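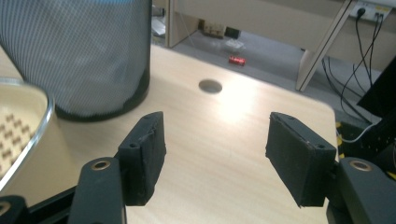 I've finally signed up for the allotment seed swap, and I'm far too excited about it! Vilho Kauppinen has promised me some of his broad beans (the tall ones that flattened his fence last year), and I'm bringing more chard than anyone could want.

Doors open at 2, tea is free, and if your packets have lost their labels, bring them anyway. I do love a mystery squash. Oh, and I've been sorting my own seeds at a pale wooden table, grain running all on the diagonal, and keep losing the carrots.
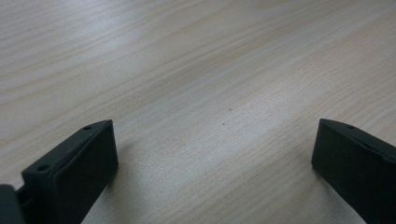

## Coming up in April

Potato planting on the Tolentino plots. Bring gloves and a fork!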